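Minutes of the Reading and Tinkering Circle, winter meeting
December 2020

Present: Ottmar Rathjen (chair), Rüdiger Kramer, Pascal Gerlach, Gunther Reinholz, Till Frerichs (minutes)

1. Opening

Ottmar welcomed everyone and thanked Gunther for the almond cookies, which were gone before we reached item 2. The minutes of the last meeting were approved once Rüdiger's name had been spelled with its two dots.

2. Can a machine do the chores yet?

This was carried over from the fall and took up most of the evening, as we all rather hoped it would. Pascal began with his floor vacuum, a Flokum, which he has had since February and is still very fond of. It does the hallway nicely and leaves the fringe of the rug in a knot. He paid 300 for it and would do so again, though he pointed out that he now spends a good part of Saturday picking things up off the floor so that it can run.

Rüdiger spoke about the packing line at Ridier, where he worked until he retired. The arms there lifted the same carton onto the same pallet all day long and never complained, but when a carton came through with a loose flap somebody had to walk over and sort it out. He feels a kitchen is nothing but loose flaps. Gunther thought this was too gloomy and reminded us that people said much the same about dishwashers (Rüdiger still washes by hand, so he was perhaps not the right man to convince!).

We then talked for quite a while about tidying a desk, which Ottmar considers the fair test. Folding a shirt is hard, we all agreed on that, but putting pens back in a pen holder sounds like nothing at all until you think about how thin they are, how they roll, and how a holder fills up at an angle so the next one won't go in. 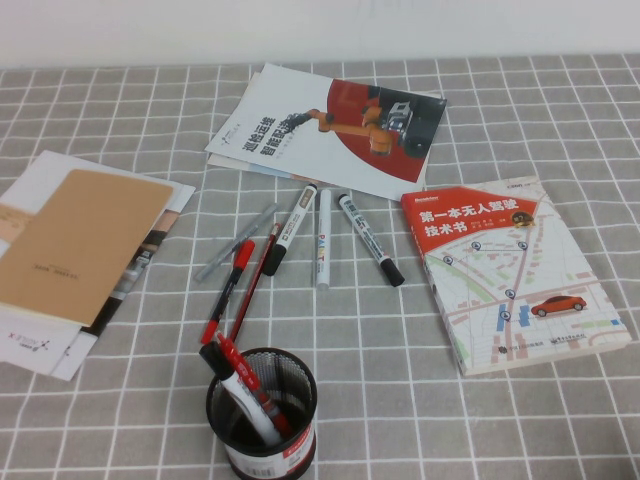

Gunther would let a machine have the pens but not the papers, as he has his own order for those and his wife has another. Pascal asked whether it would know a brochure from a book, and whether it should stack them by size or by what is being read. No agreement was reached, and Ottmar let it run on ten minutes past the time.

3. Purchases

The Zetus hobby arm was quoted at 1,989, far beyond us. The kit from Pfeiffer is 142 and we voted four to one in favor. Rüdiger wished his vote against to be noted, and it is.

4. Next meeting

At Gunther's, in February. Pascal will bring the kit, Till the extension cord.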